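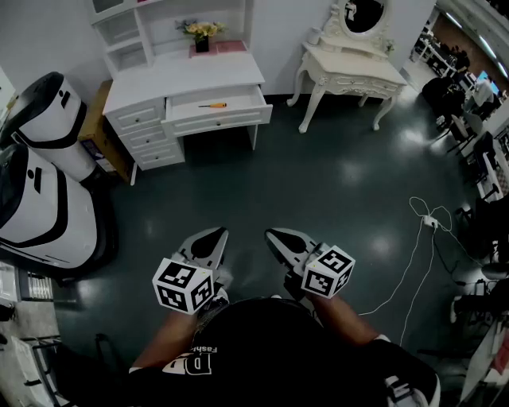 Projeto Posamero – Relatório de progresso, fevereiro
Entidade executante: Dimix
Entidade financiadora: Zivness

1. Âmbito
O relatório cobre a recuperação e arrumação do mobiliário branco e creme reunido na sala de trabalho: secretária de madeira com estante superior e toucador com espelho oval.

2. Trabalho executado
Secretária. Revisão das gavetas, incluindo a central superior, onde ficou guardada a chave de fendas de cabo amarelo e laranja. Reaperto dos puxadores do bloco de três gavetas do lado esquerdo. Foram substituídos 16 parafusos. A gaveta estreita inferior mantém a ferragem de origem.
Toucador. Limpeza a seco da talha da moldura e das pernas curvas. Verificada a fixação do espelho, com folga num dos apoios. A reparação passa para o próximo período.
Inventário. Registadas 51 peças, entre móveis, ferragens e acessórios, com ficha em formato Samarakoon.

3. Execução financeira
Despesa acumulada de 2.000 euros, sobretudo em ferragens e produtos de limpeza. Não há desvios face ao orçamento aprovado.

4. Pendentes
a) A extensão elétrica branca continua pousada no chão, com os cabos soltos. Falta instalar calha junto à parede.
b) A caixa de cartão ao lado da secretária aguarda triagem.
c) Retoque de tinta nas arestas da estante, estimado em cerca de 20 horas.

5. Próximo período
Reparação do apoio do espelho, instalação da calha e fecho das fichas de inventário. O pedido de pagamento da segunda tranche segue com o mapa de despesas em anexo.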